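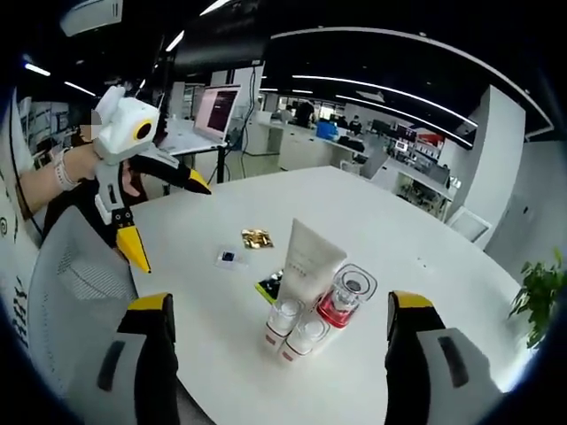

ベランダの室外機の裏に鳩が枝を運んできます。巣になる前に止めたいです

解決済み 回答3件 閲覧数1,818

質問
集合住宅の6階に住んでいます。1月の終わりごろから、キジバトではなく普通の灰色の鳩が2羽、ベランダに来るようになりました。最初は手すりに止まるだけでしたが、先週から室外機と壁の隙間に小枝を置いていきます。朝の6時半ごろと夕方に来ることが多いです。
枝は見つけるたびに捨てていますが、翌日にはまた数本置いてあります。卵はまだありません。フンは室外機の上と排水溝のあたりに少しあります。

聞きたいのは次の点です。
・卵がない段階なら枝を片付けても問題ないか
・フンの掃除はどうするのがいいか
・ネット以外で効くものはあるか(管理規約で外壁に穴を開けるのは禁止です)

ホームセンターで見たSterolentという忌避ジェルが気になっていますが、使った方がいたら感想もお願いします。洗濯物は毎日外に干しています。

補足:隣の部屋は空室で、そちらのベランダにも来ているようです。

ベストアンサーに選ばれた回答
うちも同じ状況だったので、やったことを書きます。

まず枝についてですが、卵もヒナもいないなら片付けて大丈夫です。卵が一つでもあると鳥獣保護管理法の対象になり、許可なしに動かせません。捨てる前に毎回、隙間の奥まで懐中電灯で確認してください。私は奥を見落としていて、気づいたときには卵が2個ありました。市役所の環境課に電話したところ、許可の申請か巣立ちを待つかのどちらかだと言われ、結局待ちました。その間ベランダはほとんど使えませんでした。

フンは乾いたまま掃くと粉が舞います。マスクと使い捨て手袋をして、ぬるま湯で湿らせた新聞紙をかぶせ、しばらく置いてから拭き取ります。そのあと消毒液で拭きました。塩素系を使うなら室外機の金属部分にはかけないほうがいいです。排水溝に流すと下の階に迷惑がかかるので、紙で取って袋を二重にして捨てています。

穴を開けない対策では、突っ張り棒を使ったネットが一番効きました。天井と床の間に突っ張り棒を3本立て、手すり側に網を結束バンドで留めます。網目は20ミリ程度の細かいものにしました。上下に隙間があるとそこから入ってきます。避難ハッチと隣との仕切り板の前はふさがないでください。張る前に管理会社に聞いておくと後で揉めません。うちは色を透明か白にしてほしいと言われただけでした。

ネットが面倒なら、室外機の裏の隙間だけをふさぐ手もあります。ただし吸い込み口をふさぐとエアコンの効きが落ちるので、横と上から入れないように園芸用の柵を置く形にします。枝を置き始めているなら場所への執着が強くなりかけているので、早めがいいです。

Sterolentは使っていないのでわかりません。

その他の回答
Themba Mnguni さん
Sterolentは去年使いました。手すりに塗った最初の二週間は来ませんでした。そのあと雨が続いて表面にほこりがつき、また止まるようになりました。塗り直せばまた効くのかもしれませんが、剥がすときにべたつきが残って、拭き取りに一日かかりました。洗濯物を外に干すなら、袖が触れる位置には塗らないほうがいいです。
私はそのあとHerreroの剣山マットに替えました。手すりには効いていますが、室外機の上に置いたほうは、マットの間に枝を挟まれて足場にされました。
それと、隣が空室なら管理会社に連絡してそちらも見てもらってください。片方だけやっても、隣に巣ができたら毎日来ます。うちの場合、業者のDellosbergに見積もりを頼んだら、二部屋まとめてのほうが一部屋あたりは安いと言われました。

その他の回答
CDを吊るせば来なくなりますよ。うちの実家はそれでOKでした。あとは猫を飼うとか。

質問者からのお礼
回答ありがとうございました。奥を確認したところ、卵はありませんでした。枝は全部捨てて、拭き掃除もしました。
管理会社に電話したら突っ張り棒のネットは可、色は指定なし、避難ハッチの前は不可とのことでした。隣の部屋も見に行ってくれるそうです。網はWekoraの透明のものを注文しました。
ジェルは洗濯物のことがあるのでやめておきます。CDは家に何枚かあるので、網が届くまで吊るしてみます。

この回答は参考になりましたか
参考になった 193

関連する質問
・ツバメの巣の下に板を付けたいのですが、高さはどのくらい離せばいいですか
・カラスがごみネットをめくります。重り以外の方法はありますか
・窓ガラスに鳥がぶつかった跡があります。飛び去ったようですが放っておいていいですか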